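The Box from Stumari

My aunt Vaida kept everything that had ever been on her wrists or fingers, and she kept it in cardboard. Jewellery boxes were for people with jewellery, she said. Hers was "bits".

So when she moved to the flat in Liepiņa, the one with the lift, I was given the job of the bits. Jurgita got the winter coats and Uldis got the piano, poor man. I got a box with TIKIER biscuits stamped on the lid, only the lid came off in my hands on the stairs and took a strip of the back with it, so by the time I got it home I had half a box and no biscuits.

I put it on the table and made tea. Then I made more tea, if I'm telling it properly, and it was nearly dark before I tipped it towards the lamp and had a proper look.
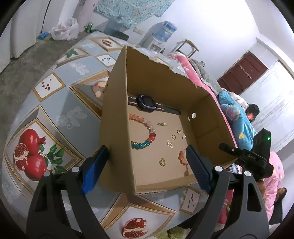 She had told me on the phone that I could have whatever I liked, as long as I found the ring. Which ring? The ring, she said, and went off to shout at the removal men about the piano.

Well! There were several candidates. I tried the big one with the fancy band first and it went as far as my knuckle and stayed there through a whole radio programme about herring. Washing-up liquid got it off in the end. The thin ones I didn't dare try. I rang her back and described them and she said no, no, not gold-gold, more of a tired gold, and I said they all looked tired to me, it was Friday.

"Your uncle bought it in Stumari," she said. "From a man with a tray. It cost 20 and he said it was 500."

"Was it worth 500?"

"It wasn't worth 20."

The beads I remembered. She wore beads to my school concerts, and if I got bored in the recorder section I could lean over and turn them round her wrist one at a time. I was 11 at the last of those and much too old for it, and I did it anyway – all the way round, red to red. She never moved her arm.

The watch was a surprise. Vaida, with a smartwatch! Jurgita swore blind she'd never seen her wear it. Priit from downstairs said he had sold it to her himself, in the spring, and that she'd come back 13 times to ask him how to make it stop congratulating her for standing up. After that she must have put it in with the bits and let it get on with things.

I undid the strap and laid it along the back to keep it out of the way, and pushed the little things over to one side where I could see them, and started again.

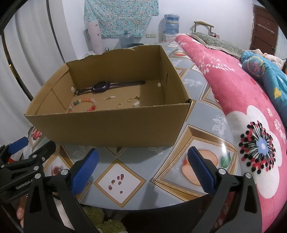
The bits, after the second cup of tea.

She came round herself in the end, in her good coat, which Jurgita had apparently failed to pack. She wouldn't sit down. She bent over the table with her glasses pushed up into her hair and picked out one of the small rings, one I'd have passed over twice, and put it on her little finger, where it went round and round like a hoop on a stick.

"There he is," she said.

I asked if she wanted the rest and she said what would she do with the rest, she had a lift now. Then she ate two of my biscuits standing up, told me the tea was stewed, and took the watch as well.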